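Clemwood Walkers Are Back for June

Well, neighbors, the evening walks are starting up again, and I couldn't be happier about it! We meet outside Benda Bakery at 7 p.m. and go as far as everybody's knees allow (mine have opinions this year).

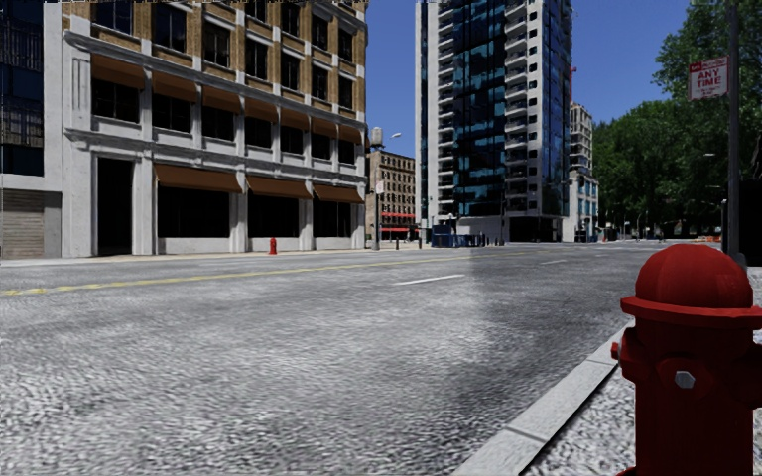 Kevser Yalçınkaya has kindly agreed to lead the slower group, and Nikau Gilchrist will take anyone who likes a brisker pace — bring water if you go with him. The long loop is 2 miles and ends back at the bakery, where the lemon buns are usually marked down by then. Dogs are welcome on a leash, and so are grandchildren, leash optional. Call Bernd Vogler if you need a ride.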